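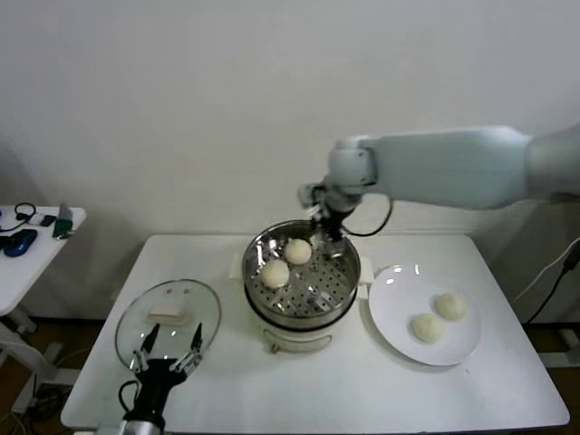
Comparing grippers on steamed buns

A bun is a good test piece for the bench. It is soft, it dents easily, and a dent is simple to see. Use the same batch for every gripper you compare.

1. Set the steamer in the middle of the table with the plate to its right. Park the glass lid on the left, where the second arm can reach it.

2. Start each finger set at the lowest grip force and go up in small steps. Stop at the first clean lift.

3. Run 12 lifts per set. Write down drops and dents separately.

4. Check that the gripper cable clears the pot rim at full reach.

5. Wipe the fingers between sets.

Tip from Darlene Hiebert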